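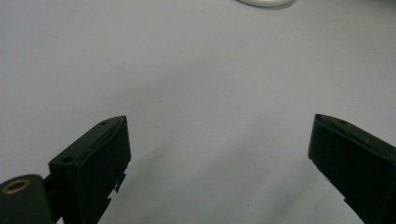

Is the Tendel streaming stick good enough for someone who mostly watches period dramas? For me it is, as long as you can live with the search.

Reviews > Streaming > Tendel stick

I plugged it in on 11/1/20 and got through two seasons of a costume drama in a week (no regrets!). Dark candlelit rooms look great, and the show picks up right where I left off. Search is the weak spot - I typed in the full title and got 998 results, most of them cooking shows. My old Clarkix box was better at that. Subtitles took me four clicks to turn on, every single time. I'd still buy it again.

Print this review | E-mail to a friend

Review by Perihan Polat | Contact us | Back to top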